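Search this site
Search
Enter keyword

Rower sets out on 654-mile river and canal route for children's hospice

31/07/2024

A former ferry engineer has begun a 654-mile solo row through inland waterways to raise money for the children's hospice at Prisholm.

Balthasar Trummer left the Lindqvist boatyard shortly after 6am in a single-seat touring boat. The route follows the river upstream to the first summit lock, crosses to the eastern canal system and returns by the lower navigation. There are 104 locks. The boat can't be rowed through most of them under the operating rules, so it will be hauled out and moved past each on a two-wheeled trolley stowed behind the seat.

The boat weighs 38 kilograms without equipment. Mr Trummer is carrying a tent, a stove, a repair kit for the hull and food for four days at a time. Further supplies have been left at five points along the route by his support driver, Jouko Hämäläinen, who will otherwise stay away from the water unless called.

"The load is set by the portages," said Mr Trummer. "On the water an extra five kilograms costs very little. On a towpath with a gradient it costs a good deal. I took out the second pair of boots and the folding chair in February, after the first trial with the trolley."
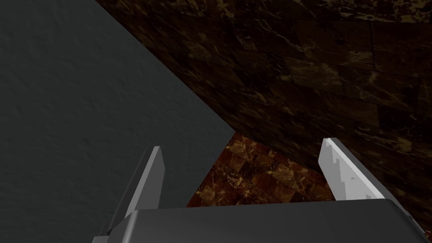
Money raised will go towards a second hydrotherapy session each week at the hospice, where the pool is now in use on three days. Noreen Janjua, who manages the therapy unit, said the extra session would be open to families from outside the town, with places given out by referral.

The target is £1000 for each week on the water. Online giving had passed the first week's figure before the start. The largest single gift so far is £200, from the rowing club at Bullonov, where Mr Trummer trained over the winter.

Progress will depend largely on flow. The upper river has been running above its normal summer level, and the navigation authority can close the reach below the weir at short notice. In that event the boat would be taken by road to the next open access point, and the missed distance would be rowed on the lower navigation at the end. Mr Trummer has allowed three spare days for closures and one for repairs.

He will row in two blocks a day, from first light until late morning and again from mid-afternoon. A tracker on the stern deck sends a position every 20 minutes – less often in the tunnels, where there is no signal. The two longest tunnels don't admit unpowered boats, and he will be towed through both. Those sections are not counted in the total distance.

The finish is planned for the town slipway at Prisholm, where the hospice will have a collection point on the day.

47 shares
3 comments

Leena Rissanen
Does anyone know which side of the river he'll be on at the weir? We moor just above it and could put the kettle on.

towpath_ted
The portage at the summit lock is on the left bank going up, and the gate there is narrow. I hope he has measured the trolley.

Nelli Aaltonen
Donated. My nephew used the pool for two years and the waiting list was always the problem. Good luck Balthasar.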